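Urnura Student Robotics Club
Call for participants: Household Tidying Project, spring session
Posted 25 February 2021

The Urnura Student Robotics Club is looking for new members for its Household Tidying Project. The project is open to high school juniors and seniors and to students in their first two years at any college in the Vostham area. You do not need to have worked with a robot before. You do need to be able to come regularly and to write down what you did when you were there.

What the project is

The project has one goal for the session: a robot arm that can move soft toys between a basket and a bed, started by a person and then left alone until it finishes. We chose soft goods because they are safe to drop and because they are hard to pick up well. A plush toy squashes, rolls, and catches on things, and a grip that works on one will often fail on the next.

Members drive the arm by hand first, recording each attempt. The recordings are sorted, the bad ones are marked, and the good ones are used to train the controller. Then we run the controller, watch where it goes wrong, and record more. Most of a member's time goes into recording and sorting. If you are mainly hoping to design new hardware, the Grundetar build team is a better fit, and they take applications in the fall.

The club entered the Mendoza Cup for the first time last year in the table-top class. This year we are entering the household class, which scores each team on a run of timed tasks in a furnished room. Entry requires a data set of at least 800 recorded attempts, a written report, and a short video. In January the team had 200 usable attempts. The rest has to be collected during the spring session, and that is the reason for this call.

Open places

Operators. Operators drive the arm and record attempts. You will be trained on the controls during your first two visits and signed off by a senior member before you run the arm without someone next to you. Good operators are patient and consistent. Gaming experience helps a little with the controls and not much with the rest.

Reviewers. Reviewers watch recordings and label them: success, drop, miss, operator error, other. The labels go into a shared sheet. Reviewing can be done from home if you have a stable internet connection and a screen larger than a phone. Two reviewers label every recording, and a third settles it when they disagree.

Software members. You should be comfortable writing Python and using version control. Work includes the recording scripts, the tools reviewers use, and training runs. Please tell us about something you have written, even if it is small or unfinished.

Report writer. One place. The report writer keeps the project log in order and drafts the report for the Mendoza Cup. This person attends the weekly meeting and at least one recording block every two weeks, so that the report matches what was done.

What a recording block looks like

A block runs two and a half hours with three people: one operator, one resetter, and one person at the computer. Roles change every half hour. The resetter puts the toys back, changes their order, smooths or rumples the sheet as the plan for that block says, and stays out of reach while the arm is live. The computer person starts and stops the recording, reads out the next line of the plan, and notes anything odd.

Every block starts with the safety check. The emergency stop is tested, the cables are looked over, and long hair and loose sleeves are tied back. Anyone may press the stop at any time and does not have to explain it first. 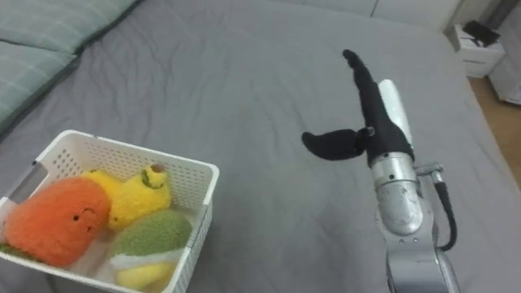
New operators begin with the bed setup and stay on it until they are signed off. The task is always given in one sentence, such as "move the orange toy from the basket to the middle of the bed," and the operator repeats it back before moving. With three plush toys packed close together in the white basket, the first thing to learn is how to bring the open fingers down over one of them without dragging its neighbor along. The round orange one is where most people start. The yellow one has a bumpy surface, and you will be asked to approach it from more than one side. After that comes placing, which means setting the toy down on the gray sheet and letting go cleanly. Dropping it from a height counts as a failed attempt even if it lands in the right spot.

Failed attempts are kept. Please do not delete a recording because it looks bad. Finish it or stop it, give it a note, and go on to the next line.

Time commitment

Operators: one block a week for ten weeks, plus the weekly meeting, which is one hour and can be joined online.
Reviewers: three hours a week on your own schedule, plus the weekly meeting.
Software members: four hours a week, plus the weekly meeting.
Report writer: see above.

If you miss two blocks without letting the block lead know, your place goes to the next person on the list. Exams and illness are fine, just send a message.

Cost and support

The session fee is $100. It covers parts, the competition entry, and use of the workshop. Fee waivers are available and are handled by the faculty adviser alone; other members are not told who has one. Reviewers who work only from home pay no fee. The club has a travel fund of $2,000 for the Mendoza Cup. Members who complete the session are first in line for travel places, but a place is not guaranteed.

Participation is unpaid. Students who need service or lab hours signed can bring the form to Aldana Echeverría, faculty adviser. College students who want course credit should ask their own department before applying, as we cannot arrange it for them.

Health rules

Each block is limited to three people in the room. Masks are required indoors the whole time. Controllers, keyboards and door handles are wiped down at every change of role. Stay home if you feel sick and tell your block lead. If the room has to close, reviewing, software work and meetings will go on online and recording will be rescheduled.

How to apply

Send one email to the club address with the subject line "Tidying Project" and include:

Your name, school and year
The place you are applying for, and a second choice if you have one
The afternoons and evenings you can be there
A paragraph on why you want to join
For software members, a link or attachment with some of your code
For applicants under 18, the name and phone number of a parent or guardian

Résumés are not needed. Grades are not considered.

Applications are read in the order they arrive, and places are filled as we go. Markos Moschos, project lead, answers every application within one week. Operator applicants will be invited to sit in on one block, as one of the three people in the room, before either side decides. Under-18 applicants need a signed permission form before that first visit. The form will be sent with the reply.

Questions about the work itself can go to Markos at the same address. Questions about fees, waivers, permission forms or access to the building go to Aldana. The workshop is on the ground floor and has step-free entry from the parking lot side. The controls can be used sitting or standing.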